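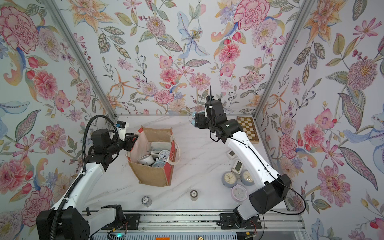 # January - wallpaper paste trials, batch 2

Picked up from Biljana's notes. The starch paste she mixed for the Ondunwood samples was too thin and the seams opened overnight on three of the five boards. Remixed at 70 g starch to 800 ml water, cooked to a full gel, then strained through the coarse sieve. Left covered until it reached room temperature.

Paper is the uncoated stock, cut to 255 mm strips with the grain running the long way. Expansion after soaking is still the main source of trouble. Measured across the grain with the steel rule:

- 4 minutes soak: strip grows 3 mm, still growing when hung
- 8 minutes soak: strip grows 4 mm, stable
- 12 minutes soak: no further growth, but the ink begins to lift when brushed

Eight minutes it is. Tumelo wants to try six with a heavier coat. I have no objection, but he should use the offcuts and write the time on the back in pencil.

Seams butted, not overlapped. Rolled once at 10 minutes and again at 25. The second rolling left a faint shine on the darker inks - switch to the felt roller for anything printed with the Kos set.

Inside corners: do not wrap a full strip. Cut so that 10 mm turns the corner, then start the next strip plumb and cover the turn. Snežana's board, where the full strip was wrapped, has a void behind the paper along most of its height. It sounds hollow when tapped and will tear if anyone leans on it.

Pattern matching on large florals is slow. The repeat drifts by 1 mm per drop when the strips have soaked for different times, and by the fourth drop the petals are visibly off. Paste and hang in the same order, with the same interval. Timer on the bench, not in someone's pocket.
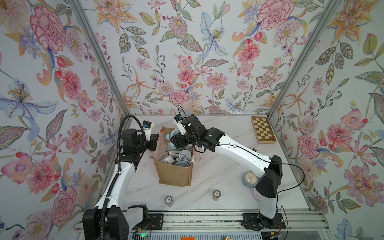 ## Open items

- Reweigh the sized board after a week in the damp cupboard. Starting weight is on the label.
- Ask Nermina whether the Inen size is still in stock. If it is not, test the Geneo one on bare board first.
- Sieve needs a new mesh. Lumps got through on the last pour.
- Repeat the eight-minute soak on the heavier paper before cutting any more full strips.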